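Open day at the Oksanen paper mill, Skirnton
24 Mar 2022
Text and photos: Stela Sârbu

I had wanted to visit the mill since I moved to Skirnton, but it opens to the public only in spring and the places go fast. This year I was lucky and got a ticket for the morning group. We met at the old gatehouse, where we left our coats and received ear plugs and a paper map.
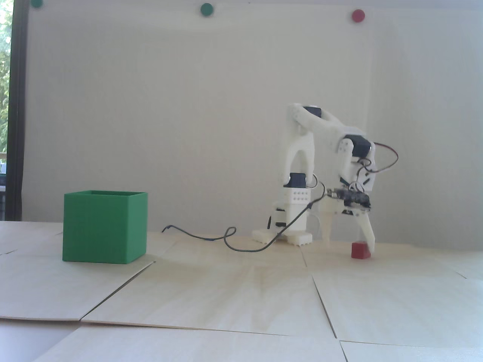
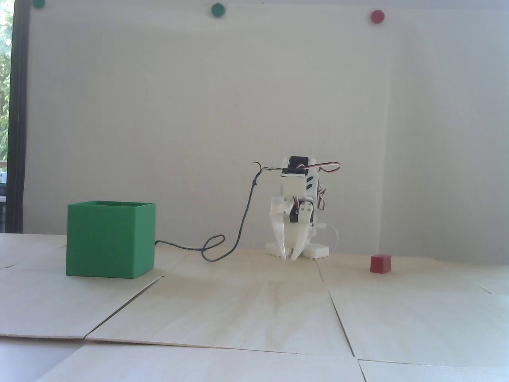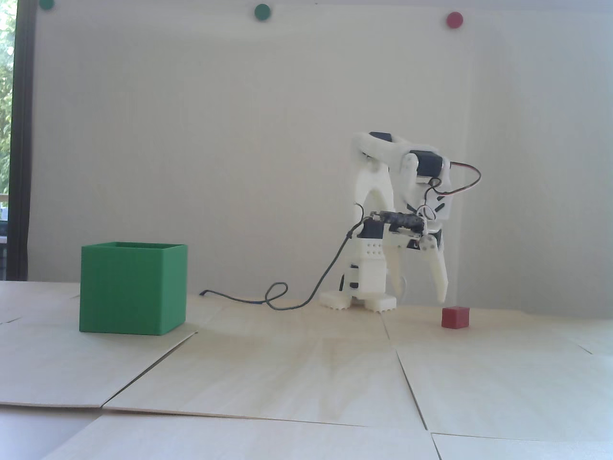 Our guide was Nipon Thammasiri, who has worked on the finishing side for 20 years. He speaks quietly, so in the machine hall I understood maybe half of what he said, but he repeated the important parts when we came out again.

The tour begins with the pulp. The mill does not make its own. It buys dry sheets, which look like thick gray blotting paper, and breaks them up with water in a large round tub. We could look into the tub from a platform. The smell is not bad, a little like wet cardboard and a little like soup. A boy in our group asked if one could drink it and received a serious answer (no, on account of the starch).

After this comes the paper machine, and this was for me the best part of the day. At one end there is only cloudy water running over a moving wire cloth, and at the other end there is paper on a roll. Most of the length between is drying. The cylinders are heated with steam and you feel it at once when you come near. I had dressed for the weather outside, which was a mistake.

When the sheet breaks, everybody has to run. It happened while we were standing there — a bell, a yellow lamp, and three people pulling wet paper down into the pit with their hands. Nipon told us a good crew can have the sheet back in a few minutes. It took this crew longer and I think they did not enjoy having an audience.

The sample room is upstairs and much calmer. Angelica Yap showed us how she tears a strip in both directions to find the grain, and we all tried it. Mine tore crooked every time. She keeps swatch books of every shade the mill has sold, 474 of them, and the old whites have become more yellow than the creams.

Lunch was in the canteen: pea soup, dark bread and a cheese whose name I did not catch. In the shop I bought a pad of the laid paper, 24 sheets, and it takes fountain pen ink well on the smooth side. On the other side it spreads a little.

Some practical points. The bus from Caltamden stops at the gate, but after 2 in the afternoon there is a long gap, so check the return time before you go. The stairs to the sample room are steep and there is no elevator. Closed shoes are required. The next open day is in April and the tickets are at the library desk.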